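Joelle Kassab has a method for clearing a bedroom, and the method starts by putting things on the bed. I told her I'd always thought that was how you ended up sleeping on the sofa.

"People say that," she says. "But you have to lie down eventually, don't you? It's a deadline."

Her Saturday course, run under the name Plulletti, costs £189 and lasts 7 hours. For that you get lunch, a folder and the use of her phrase "surface first". I ask what a person learns that they couldn't work out with a bin bag and the radio on.

She doesn't take offence. "Probably nothing. They do it, though. At home they don't."

Fathima Sikder paid for the course in May and is less sure. "I got rid of 21 jars," she tells me. "I've since bought more jars." She still likes the rule that rubbish goes before anything is sorted, scrunched paper first of all, and that food found in a bedroom gets its own pile in the middle of the bedspread. She had laughed at that one until she looked in her own bedside drawer.

Cartons, cans and small boxes on the bed, and crumpled bits to deal with:

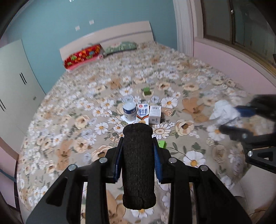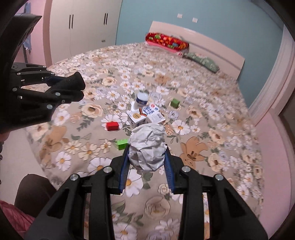

Kassab claims most bedrooms hold 200 things that belong in another room. Where does the number come from? "Experience," she says, and then, when I wait, "I counted mine once."

One bedroom, then, and hers. I put it to her that this isn't much to build a course on. She shrugs and says the boxes are what give people trouble anyway: they keep them for years in case something has to go back to the shop.

I went home and put the contents of my wardrobe floor on the bed. At eleven that night I moved them to a chair.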